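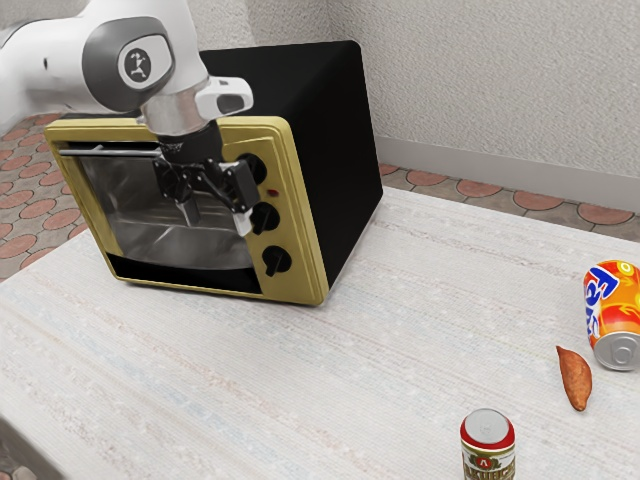
Should you wait for a robot to do your kitchen chores?

Every January we get letters asking if it's worth putting off a new toaster oven until a machine can run it. Short answer: buy the oven.

Opening a drop-down door sounds easy. The arm has to find a thin handle, pull it in an arc and let go without dragging the whole oven off the counter. Demo clips usually stop there. Ask what happens with a hot tray, a soft sweet potato and crumbs.

Before you believe a clip, check these:

Is it a simulation? A rendered oven never has a sticky hinge or a greasy handle.

How many tries? Grimetti talks up its kitchen arm, but its own notes list 21 attempts at one door and 2 clean openings. The price was 900 a month to lease — no installation.

Who sets the knobs? On the Kurup trial in Femcombe, a person did.

Meanwhile, the old chores still need hands. Wipe the glass while it's barely warm, with baking soda paste and a damp cloth. Pull knobs off only if the manual says you can. Empty the crumb tray weekly. Prick sweet potatoes with a fork and put foil under them, as the syrup burns on hard. Keep soda and beer cans well away from a hot oven.

We'll look again when somebody shows us one scrubbing the rack.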